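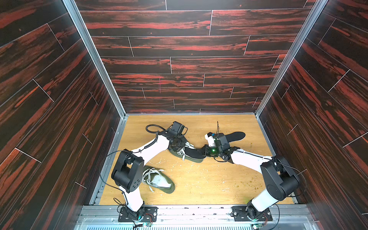
Two robot arms with a pair of sneakers and their insoles

Vehicle reconditioning

Vehicle reconditioning, usually shortened to "recon" in the car trade, is the work a dealership does on a used car between the day it arrives and the day it goes on sale. It covers inspection, mechanical repair, body and paint work, interior repair, cleaning and photography. Recon is one of the most inventive corners of the used car business, a place where paint correction, upholstery craft and careful scheduling all meet under one roof.

Stages

Most shops begin with a check-in. The car is given a stock number, its keys are tagged, and a technician carries out an inspection covering brakes, tires, suspension, fluids, lights and warning codes. The results go to the used car manager, who approves or declines each repair. This approval step is a famous bottleneck, and dealers love to compare tricks for speeding it up.

Mechanical work normally comes next, so that a car with clean seats isn't sent back under a lift. Body work follows. Small dents are often handled by paintless dent repair, a wonderfully skilled trade in which metal is eased back into shape from behind the panel with long rods. Chips and scuffs may be touched up, and scratched wheels are refinished on site or swapped out.

Detailing is the stage most shoppers notice. The engine bay is wiped down, carpets are shampooed, odors are treated and the paint is washed, polished and protected. A good detailer can make a ten-year-old sedan glow! Photos are taken last, ideally the same afternoon, before dust settles or somebody takes the car out for lunch.

Time to line

The main measure of a recon department is "time to line" (also called T2L), the number of days from a car's arrival until it's ready for sale. Every day adds holding cost, which includes interest on the inventory loan, insurance, and the car's own loss of value as it ages. Dealers differ on when the clock starts. Some begin at purchase, others when the truck drops the car off, and comparisons between stores can be misleading for this reason.

At the Tokarz dealerships in the town of Ura, a target of four days was set for every car that needed no outside parts. The group handled 2573 used cars in the first full year under that target, of which 346 missed it. Most of the late cars were waiting on glass or wheels. Bogdan Bielecka, who ran the shop, moved the weekly parts meeting to Thursday so that orders could arrive ahead of the Saturday rush, and he wrote the approval rule that is still quoted in the region: any repair under 300 dollars went ahead without a manager's signature.

Tracking

Early recon tracking relied on a whiteboard and a row of key hooks, and plenty of stores still swear by theirs. Software began to replace the board once phones were common on the shop floor. Ziston, the program used at Tokarz, shows each car as a card that changes color when it sits too long in one stage. Nirnura, a later rival, added a vendor view, letting an outside dent or windshield shop see which cars were ready for a visit. Both keep a time stamp for each handoff – a gold mine for anyone who enjoys finding out where the hours go.

In-house and outside work

Large dealers tend to keep most stages in their own building. Smaller ones send work out, paying more per job but avoiding the cost of a paint booth and full-time staff. Mixed setups are common, with mechanical work and washing done in house and dents, glass and leather left to mobile specialists who visit on set days.

Charging between departments is a lively subject. The service department usually bills the used car department for its labor, sometimes at the full retail rate and sometimes at a lower internal rate, and the choice changes which department shows the profit.

See also
Trade-in appraisal
Auto detailing
Paintless dent repair
Floor plan financing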